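夹爪规范图集：桌面、指垫与开工前的几分钟

Tasell 工坊 / 图集 / 操作规范
整理：Teresa Domański　　更新于2026年1月

去年6月，我们把手持夹爪的使用规范从头到尾改了一遍，改完之后总有人问：有没有图？有没有一页能直接翻给新同事看的？那就做一页吧！我自己特别喜欢这种活儿，规范这东西写在文件夹里是死的，摊到桌面上，跟指垫、螺丝、木纹放在一块儿，一下子就好懂了。图集会慢慢长大，眼下先把文字部分放齐，图片跟着条目走。

规范的正式文本仍以第5版为准，这一页写得随意些，夹了不少我们自己的讲究（有的甚至还在争）。如果两边说法不一样，请按正式文本来，然后写信骂我。

一、桌面

桌面是最容易被跳过的一项。大家一上来都想看夹爪，可录制时镜头对着的大半是桌子。我们的要求很朴素：工作区清空，浮灰擦掉，杯子和手机放到身后的架子上。擦桌子用微湿的布，顺着木纹走，再用干布过一遍，等桌面干透再摆物件。

旧伤不用修。木头桌面上有小坑、有划痕，都可以留着，我们只要求在台位卡上记一笔，写清在哪个方位。Niall Semple 主张每张桌子都打磨重做，说了好几次，我每次都反对！一张用了几年的桌子和一张新桌子，机器人将来都会遇到，何必都弄成一个样子。他后来退了一步，说至少松动的木刺要处理。这一条我举双手赞成，已经写进去了。

临时桌布暂不允许。试过两种，边角都会卷，夹爪贴近桌面的时候容易蹭到。

二、灯光

均匀、柔和，别让灯直直打在工作区中央。浅色木面尤其要小心，中间很容易发白，纹理就淡了。我们现在的做法是开工前看一眼实时画面，如果最亮的地方还看得清木纹，就可以开始；看不清就把灯抬高，或者转向墙面。

窗帘整场保持同一状态。中途天色变了也别去动它，在记录里写“光线变化”四个字就好。Tegan Ellery 整理数据的时候会按这个标记去找，她说哪怕只写“天阴了”她也感激不尽。

三、螺丝与连接件

每次换班前，把能看到的紧固件都摸一遍：指垫的、支架的、安装座的。用小扳手轻轻带一下，感觉有阻力就停，千万别使劲拧，塑料件经不起。Bralleck 那边的台位用画线的办法，螺丝头和旁边的零件上连着画一道细线，线错开了就说明转过。我们试了一阵，喜欢得不得了，后来所有外露的螺丝都画上了。沉在孔里的画不了，只能靠手感，所以规范里把这两类分开写。

换下来的螺丝不回收。看着再好也不回收，放进贴红标的盒子里。

金属嵌件单独看：有没有高出来，有没有歪，周围的塑料有没有发白或开裂。发现一样，整只夹爪停用，挂上停用牌，交给 Eugeniusz Gajewski。他修东西很快，但请务必附上一句话，说明是怎么发现的，别光把夹爪往他桌上一放就走！

四、开合检查

空夹30次，不夹任何东西，慢开慢合。听声音，也看两边是不是同时到位。有一边慢半拍，先检查连杆处有没有夹进纸屑，再考虑校准。做完之后停在全开的位置，对着空桌面录8秒。这段空镜头看起来无聊透了，用处却大得惊人：后面只要怀疑指垫或者画面有变化，翻出来一比就知道。

空镜头请不要修剪，也不要因为“拍得不好看”就重录。手抖一下没有关系。

五、指垫

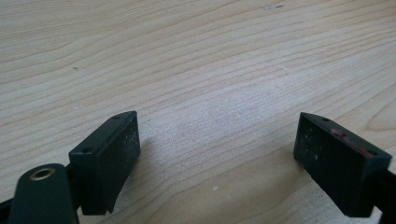
指垫的清洁规范是我们改得最多的一条，原先只有一句“保持干净”，等于什么都没说。现在分成两档。第一档是浮灰和细屑，像两块黑色指垫内侧那些灰白的小点，用无绒布干擦，沿长边走，擦完换一面布再走一遍。第二档是附着的颜色，右边指垫上沿那一道红粉色的痕迹就归在这里：先在记录里写下位置和颜色，再用沾了少量清洁液的棉签从外往里收，别来回抹。擦不掉就如实写“未去除”，由当班的人决定换不换。指垫顶面的螺丝孔也顺手看一下，每块两个，孔口爱藏灰，用软毛刷带出来。两指之间的桌面上要是留着白色碎屑，也一并清走。

有人会问，指垫脏一点真有那么要紧吗？Jarosław Dudek 做过一次内部比对，同一组物件，一边用擦过的指垫，一边用没擦的，共78段录像，找了三位同事盲看。结论是抓硬物件差别不大，抓薄膜袋和光面卡片时，没擦的那边打滑明显多一些。样本小，我们没拿它去说服谁，但从那以后，他本人擦得比谁都勤。

清洁液只用工坊统一配发的那一瓶。自己带的酒精湿巾请收起来，有几种会让表面变涩，手感一下子就不对了。

六、记录怎么写

记录卡在 Ukeo 系统里填，纸质卡也收，字写清楚就行。必填的有台位、夹爪编号、检查人、指垫状态、桌面状态。选填栏我特别想推荐大家用起来！写一句“左侧合拢时有轻响”，比后面开半小时会去回忆强太多了。

指垫状态请用下面几个词，别自己造：
干净
有浮灰
有附着色
有磨损
待更换

可以同时选几个。有浮灰又有附着色，两个都勾。

桌面状态写观察到的东西就好，“左上有一小黑点”这样的句子非常理想。分不清是污点还是针孔，就写“黑点”，千万别猜。

七、还没定下来的事

指垫多久换一次，目前没有统一周期。Chaudhry 台位倾向于按使用时长换，Tegan 倾向于看磨损，我两边都听，眼下还是以当班判断为准。手套要不要戴也在讨论，戴了指纹少，可是拧小螺丝实在难受。

另外，左右指垫能不能对调使用？正式文本里写的是不可以，Eugeniusz 觉得可以放宽，条件是对调后重做一遍开合检查和空镜头。下一次修订会谈这件事，有想法的请提前发来，附上记录卡编号最好。

给这一页投稿：带上台位名称和检查人的名字，放进图集的共享文件夹里就行，我每周翻一次。近照、局部、不那么漂亮的都欢迎，我尤其想要螺丝画线的特写，还有各个台位的桌面！

相关页面
夹爪停用与送修流程
台位卡填写样式
空镜头存放规则
规范第5版全文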